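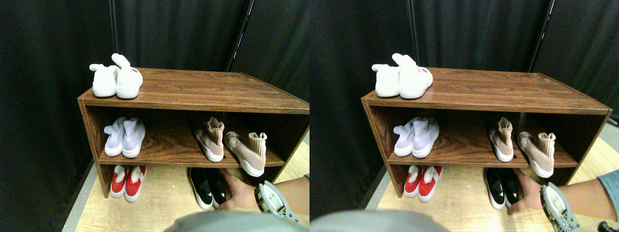 Journals > Home and Dwelling Studies > Section 3

Contents Abstract Figures References Next

Shares 6 Comments 0

3.2 Open shoe storage near the entrance

The second group of households in the Warnance survey keeps the everyday shoes in a low open rack, without doors. Such a rack has normally three useful levels: the top surface, the middle shelf and the floor below it. In Figure 4 all three levels are in use, and the rack holds six pairs. We observed that the top is seldom intended for footwear by the maker, but residents use it so - mostly for the pair which is worn most often.

Knit shoes with a soft, sock-like collar make a particular difficulty. The collar does not keep a fixed shape, therefore the height of the pair is hard to predict when the shelf spacing is chosen. One beige high-top in Figure 4 stands upright at the back of the middle shelf, while its partner is tilted near the front edge, with the sole partly over it. In our coding scheme (after Yüksel) this is recorded as "pair present, not aligned". The red and white pair on the floor level is recorded as "aligned, heel out".

The collected entries were 107, of which 100 could be coded by both readers. Colour was noted as well, as residents told us that grey or black pairs were harder to find on the lowest level in the evening.

Figure 4. Low wooden shoe rack in front of dark curtains, with pairs on the top, on the middle shelf and on the floor.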